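# Is a computer really a brain in a box?

People love to say that a computer has a brain. You will hear it from teachers, from adverts and probably from an uncle. It sounds good, but before you believe it, ask what it means. Which bit is the brain? What does it do all day? And if it's so clever, why does it need you to tell it what to open?

The way to check is to look inside one. The sort that is easiest to look inside is a tower, the big box that sits beside or under a desk. Laptops and tablets have most of the same kinds of parts, but they are squashed so flat that it's hard to tell one from another.

## First, who is saying so?

I had a leaflet on my desk while I was writing this. It was for a children's computer kit called Oveck, and it said that the kit "thinks 999 times faster than you". I'd like to know who measured that. How fast do you think? Did they test you? They didn't test me.

Computers are very quick at sums. Give one a long list of numbers to add up and it will finish before you have found a pencil. But ask it whether your joke was funny, or whether your friend looks a bit sad today, and being quick at sums isn't much help. "Faster" only means something if you say faster at what.

## Now the box

With the side panel off, a tower turns out to be mostly metal, wires and gaps. The big green sheet is called the motherboard. It isn't anybody's mother. It is a board that the other parts plug into, with thin metal tracks running through it to carry electrical signals from one part to another.

The part that people call the brain is the processor. It is a flat, squarish thing, small enough to lose in a coat pocket, and it sits in a holder called a socket. In the computer below, the socket near the middle of the green board is empty. The processor has been taken out, and you can see the metal bracket and the lever that go with it.
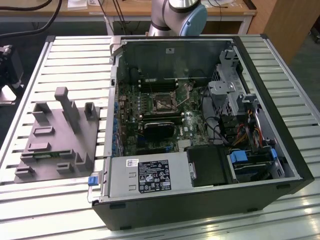 Ditte Bisgaard wrote to say that her class had argued about this for a whole lesson, and half of them thought the memory should be called the brain, as that is where the remembering happens. They took a vote and it was a draw, 14 to 14.

That is a better argument than the one in the leaflet, Ditte, but I'm not sure I agree with either half. Memory in a computer comes on long, thin sticks that push into slots on the motherboard. It holds whatever the computer is busy with at the moment. Turn off the power and that memory goes blank. If your brain did that every night, you would have to learn your own name again at breakfast.

The things you want to keep, such as photos and stories and saved games, go somewhere else, on a drive. A drive keeps hold of them with the power off. So there are at least two sorts of remembering going on, in two different places, and neither of them does the sums. I make that three parts so far, all doing bits of a job that your head does in one go.

## The parts that get left out

Nobody writes adverts about the power supply. It's a metal box, it's dull to look at, and without it nothing else would work. It takes electricity from the wall socket and changes it into the kind the other parts can use. Wires carry it from there to wherever it is needed. Some are red, some are yellow, and the colours help the people who build and mend computers to tell them apart.

Then there is the heatsink, a lump of metal that soaks up heat and lets the air carry it away. Processors get hot when they work, and one that gets too hot has to slow down or switch off. You may have heard that the noise a computer makes is "the sound of it thinking". Very often that noise is a fan blowing air about.

## Can I look inside ours?

Ask a grown-up first, and don't be cross if the answer is no. The computer must be switched off and unplugged from the wall. The power supply is the one part you must never open, even when it is unplugged, as it can hold on to enough electricity to hurt you badly. Touching the other parts can do harm too, though this time to the computer. A tiny spark from your finger, too small to feel, can spoil a chip.

An old computer that doesn't matter any more is the best one to look at.

## So, is it a brain?

I don't think so. A brain grew inside you, and it changes a little whenever you learn something. You can't pull a lever and lift one piece of it out. A computer was put together from parts, and the parts follow instructions that people wrote.

You might still decide that "brain" is a handy word for the processor, and plenty of sensible people use it that way. If somebody says it to you, ask them which part they mean and what it does. Girish Kaushik asked his uncle, and was told it was the screen.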